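Sevley soft-close toilet seat, 2 months in

Posted October 18, 2025

Ok quick one, typing this on my lunch break. Replaced the old seat in the downstairs bath back in August, the hinge had snapped and everybody was sliding sideways. Wanted soft-close, wanted it to come off for cleaning. Got the Sevley, elongated, white.

Install: easy. Two bolts, plastic wingnuts underneath, little rubber washers. 13 minutes and most of that was getting the old rusted nuts off. Instructions are one sheet, tiny print, drawings only. Fine.

Closing is slow and quiet. Really quiet. My last one was a Bidex and it quit being soft after one winter, just slammed like any other seat. So far the Sevley hasn't sped up at all.

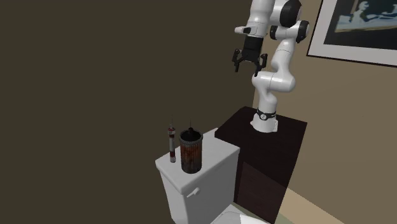

Quick release is the good part. Push two buttons, lift, whole thing comes away and you can get at the gunk around the hinges. Goes back on with a click. Sometimes takes me a couple tries to line up teh posts.

Bad stuff. It shifts a bit. Had to retighten at three weeks and again last weekend. Bumpers are thin, I'd like thicker. And the lid is light, feels kind of cheap when you lift it, tho no cracks or yellowing yet. Don't use bleach on it, the sheet says mild soap only.

Measure first!! Mine is elongated, the round one is a seperate listing and the photos look identical. Check the bolt spacing too.

Looked at the Pollia before buying, nicer hinges, metal, but costs almost double and no quick release. Not worth it for a downstairs bath imo.

4 out of 5. Would be a 5 if it stayed put. Will update if the hinge goes.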